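Budgeting for a kitchen robot: start with the small jobs

When the catering company Ahonen began planning to put robots in its kitchens, the first budget had one line for the machine and one for delivery. The operations manager who wrote it says she would not do it that way again.

"I priced it like an oven," she said. "You buy an oven, you pay someone to hook it up, and you use it. I had no line for floor space, staff hours or the weeks when it would be slower than a person."

She oversees the kitchens Ahonen runs in Turville and Mokumia. The plan is to lease two mobile units with arms from a supplier called Darnance and try them on closing work. Cooking is not part of the plan. She wants help with wiping down, moving racks and dealing with trash.

Before asking for a quote, she had each kitchen write down its closing tasks and how long they took. The finished list had 96 entries. Many were jobs she had never thought of as separate.

"Trash was one word on our old checklist," she said. "On the new list it's pressing down what's in the bin, pulling the liner, tying it, carrying it out, putting in a new one and folding the edge over. A person does all that without thinking. A supplier may be able to do two of those steps and not the rest, and you need to know which two before you sign."

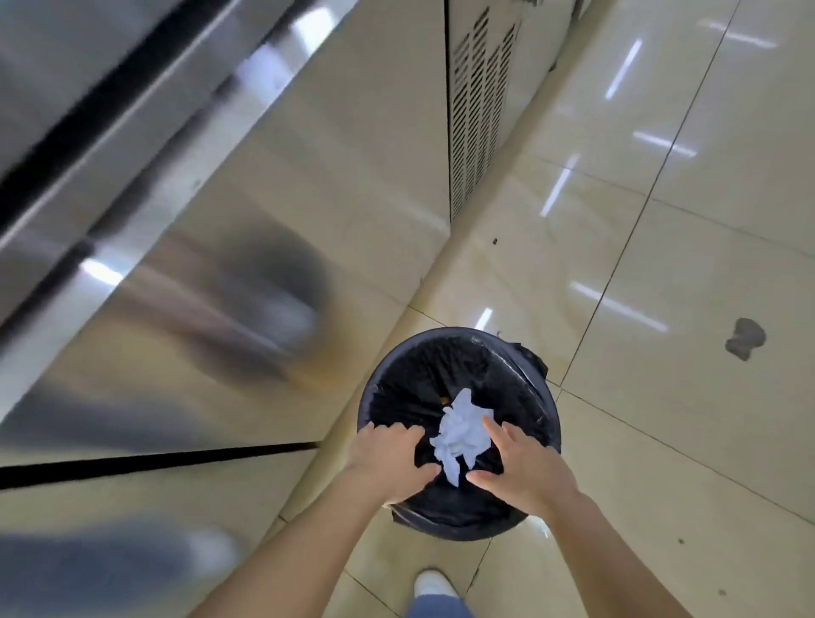
By the Equipment Desk
Staff writer, kitchen operations and purchasing

A black liner folded over the rim of a round bin, with wadded tissue in it, is the sort of thing she now brings up early with suppliers. Thin plastic bags are hard to grip and change shape when touched. She asks to see the job done with her own brand of liner, in a bin standing next to steel equipment, on a glossy tile floor.

"Shiny surfaces matter more than I expected," she said. "I was told to ask how the sensors handle reflections, and I got very different answers from different companies."

The Darnance quote came to $2,665 a month for each unit, with software and remote support included. Repairs caused by water were not. She asked for that section to be rewritten, as the floors in both kitchens are mopped every night. The two sides are still talking about it.

She also had to find room. A charging station needs a clear stretch of wall with an outlet, and it can't block a vent or a refrigerator door. In Turville that meant giving up a shelf. In Mokumia the only open spot was by the back entrance, and an electrician had to be added to the budget.

"That was our first surprise cost," she said. "It wasn't big, but it wasn't in the plan either."

Staff time is the line she thinks most buyers leave out. Someone on each shift has to learn how to start the unit, stop it and clean it. She has set aside paid hours for that and has told the kitchen crews that nobody's schedule will be cut during the trial.

Asked if the numbers work, she was careful. On paper, the lease costs more than the closing hours it might replace in the first year. She expects that to improve if the units can take on more of the list, but she has not put any savings in the budget.

"I put in zero," she said. "If we save something, fine — I'll report it then. I don't want to defend a number I made up."

Her advice to other kitchens is to lease first and keep the term short. She would also get the exit terms in writing, including who pays to ship the machine back. And she would have the person who closes the kitchen at 11 p.m. sit in on the sales call.

"Ours asked what happens when the bag rips," she said. "The salesperson had to go and find out."

The trial is set to begin in December, in the Turville kitchen first.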